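Flovirberg Artificial Flowers
Home / Bouquets / Wrapped bouquets / Amini Model 242

Amini Model 242, wrapped bouquet in pink and yellow 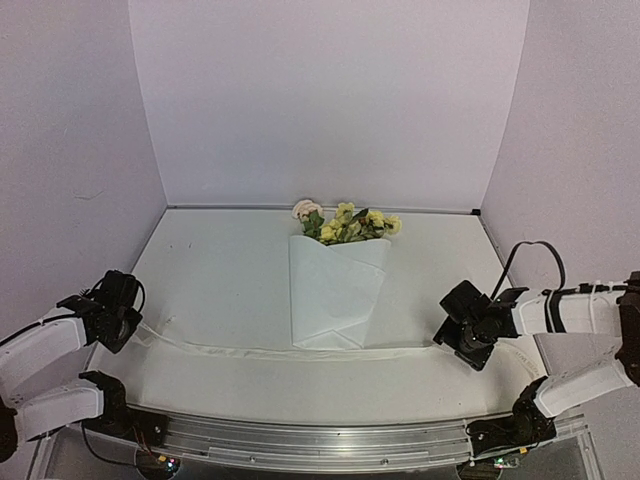

Model 242 in white paper, with the ribbon stretched along the bottom end.

Item: Amini Model 242
Type: artificial bouquet with paper wrap and ribbon
Colors: pale pink, yellow, creamier yellow, green leaves
Wrap: white paper, folded by hand
Ribbon: white, thin, semi-translucent, over 100 cm
Use: indoor
Availability: in stock, ready for shipping from our workshop

About this bouquet

The Amini is our spring bouquet, and we have made it every year from the time when Flovirberg was only a table in the back of a picture-framing shop. It carries the name of Fereshteh Amini, who made the first one for her sister's engagement and then was asked by almost all the guests to make another. She still decides which flowers go in it. When a supplier changes a yellow and the new yellow is too strong, she sends it back, and we wait.

The pale pink flower is the main one. It has ruffled petals in layers and it sits on one side of the bouquet, a little apart from the others, so that the eye finds it first. The yellow flowers take the other side. They are not all the same yellow and they do not stand at the same height, and we ask our customers please not to push them level. One of them is closer to cream and leans out past the edge of the paper. This is how the bouquet is designed.

Between the flowers there are dark green leaves, and a more muted green fills the space near the opening of the paper. There is also a small touch of orange-red near the middle. Some customers wrote to us that they took it for a mistake. It belongs to the design, and in a room with warm light you will see why Fereshteh wanted it.

The paper

We wrap the Amini in one sheet of white paper. The shape is tall, wider at the top and narrower at the bottom. One side goes down almost straight and the other side slants, so the bouquet does not look like a regular cone. The overlap runs diagonally in the upper part, and at the bottom the paper is folded up in a flap.

The paper comes from Groramex. We tried other papers before, and they were nice to look at but they made a noise each time somebody touched the bouquet, and the folds opened again after some days. The Groramex paper keeps a fold well. It also keeps a wrong fold well, so if you take off the wrap, please do it with patience. A crease in the paper cannot be ironed out. We tried with a cool iron and a towel and the result was a shiny place on the paper.

You can order a spare sheet with the bouquet. It comes flat between two boards and has no marks on it, so you choose yourself where to fold.

The ribbon

The ribbon is thin and lets the light through. It is white, near to the color of the paper, and we chose this on purpose so the flowers have all the color. It wrinkles a little when it is handled. Pull it slowly between two fingers and most of the wrinkles go away.

We cut the ribbon long. Many customers like a bow with long ends, and it is easy to make a ribbon shorter at home. If you order without the knot (see "How you receive it" below), the full length comes with the bouquet and you tie it as you wish.

How you receive it

Please choose one of these when you order:

Tied. We wrap the bouquet, put the ribbon around the lower part and close it with a simple bow. Most people who give the bouquet as a present take this one.

Untied. The bouquet is wrapped and the ribbon lies beside it in the box. Good if you want to put in a card, or if you want the bow to match other presents.

Flat set. Flowers, paper and ribbon are all separate. Choose this one for a vase, or if you have a wrap of your own.

The price is the same for tied and untied. The flat set costs a little less because it takes us less time.

How to tie the ribbon

Pouran Tabrizi ties nearly all of our bouquets, and these are her instructions as she gave them to us. We only shortened them.

1. Put the bouquet on a clean table with the flowers away from you and the wrapped end toward you.
2. Lay the ribbon across the table and bring it under the paper, a hand's width above the bottom flap.
3. Make both ends equal.
4. Cross the ends on the front and pull until the paper begins to gather. Stop there. If you pull more, the paper will fold inward and the flowers on the slanted side will move.
5. Make the bow. Keep one finger on the crossing while you do it, or ask another person for a finger.
6. Cut the ends at a slant with sharp scissors. With old scissors the ribbon frays.

If the bow turns to the side afterward, do not pull on the loops. Hold the crossing and turn everything together.

Opening the box

The flowers are pressed a little during shipping and they need some time to come back. Take the bouquet out by the paper, never by a flower, and leave it lying on its back for an evening. Then open the petals of the pink one from the outside to the inside with dry fingers. The yellow ones usually need nothing.

If a leaf is bent, you can shape it back. There is a wire in the stem and it can be bent many times, but please not at the same place again and again.

Care

Dust is the only real work with artificial flowers. We use a soft makeup brush and a hair dryer on the cold setting, held at arm's length. Do this once in a while and you will not need anything stronger.

Do not wash the bouquet in its paper. If you have the flat set, you can clean a petal with a cloth which is only slightly damp, and let it dry before you put it back in the vase. No soap with perfume, no window cleaner, no hair spray.

Keep it out of direct sun. The pale colors are the first to become paler, and in a south window the pink will be closer to white after some time. Also a place over a radiator is not good for the paper, which begins to curl at the top.

Storage

Lay the bouquet on its back in the box we sent it in. Put tissue paper behind the pink flower so it is supported. Nothing heavy on top. If you must store it standing, take the ribbon off before, or it will leave a line in the paper.

Which rooms it suits

This part is only our opinion. The Amini looks best where it can be seen from above or from the front, for example on a hall table or on a sideboard or at the end of a bed in a guest room. It is not made to be seen from behind, where you see mainly paper. For the middle of a dining table we suggest one of our round bouquets, which have no back.

For weddings, it is nice on the gift table or as a present for the mothers. To carry it down the aisle is possible, but the slanted side should be on the side of the arm. Ask us, we can make it mirrored with no extra cost if you write before May, when the workshop becomes very busy.

Questions we often receive

Does it have a smell?
No. Out of the box there can be a light smell of paper. It goes away in one night with the lid open.

Can I change the color of the ribbon?
Yes, we have the same ribbon in pale green and in cream. Please write the color in the order note. Ribbon with your own text is possible for larger orders, and Hooman Esfahani answers questions about that.

Can I add a real flower?
Better not. The water will go into the paper. If you want to mix, take the flat set and use a vase.

Will my bouquet look the same as in the photo?
The flowers and the colors are the same. Each one is arranged and folded by hand, so a leaf can stand higher or the overlap can be a bit more to the left.

Do you sell the pink flower alone?
Yes, in packs of three stems. You find it under Single stems, with the name Amini Pink.

From our customers

"I gave it to my neighbor after her operation, because the hospital did not allow fresh flowers. It is now on her piano and she does not want to take the paper off." Kourosh Dehghan

"Beautiful yellows. I had to tie the bow four times. The instruction with the finger is correct." Ardalan Nouri

Returns

You may return the bouquet if the wrap has not been opened and the ribbon is not cut. Please use the original box. If something arrived damaged, send us a photo of the box before you throw it away and we will replace the damaged part. Often it is only the paper, and then we send a new sheet and you keep the flowers.

Goes well with

Spare wrap sheet, white
Ribbon on roll, white, pale green or cream
Amini Pink, single stems
Flat storage box with lid

Questions about this item: write to the workshop and put "Model 242" in the subject line.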